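Vestiaire et local de soins, terrain Brinamar – contrôle avant match

1. Table de soins : stable, freins bloqués. Conforme.
2. Poches de froid : 4 en réserve, dates lisibles. Conforme.
3. Attelles de doigt : taille moyenne manquante. À commander chez Orkeo.

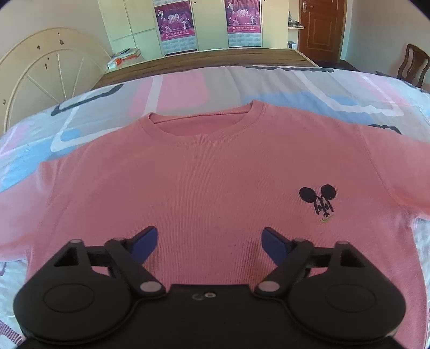 Rédaction : cellule médicale, Plilano Cricket

4. Casques : grilles fixées, une vis desserrée sur le modèle Donati. Retiré du service jusqu'à réparation.
5. Gants de gardien : coutures du pouce ouvertes sur une paire. Non conforme.
6. Filets d'entraînement : presque 200 mailles reprises depuis avril. Tension correcte côté nord, insuffisante côté sud.

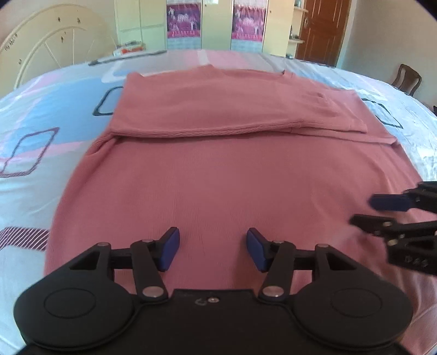

Dernière modification de la page : avril

7. Défibrillateur : voyant vert, électrodes scellées. Conforme.
8. Accès ambulance : portail ouvert 7 minutes après la demande – délai trop long. Clé à déposer au local de soins.
9. Joueurs en reprise après blessure à la main : avis médical écrit exigé avant tout passage au filet. Un avis manquant à ce jour.

Points 3, 5 et 8 à revoir avant la prochaine rencontre.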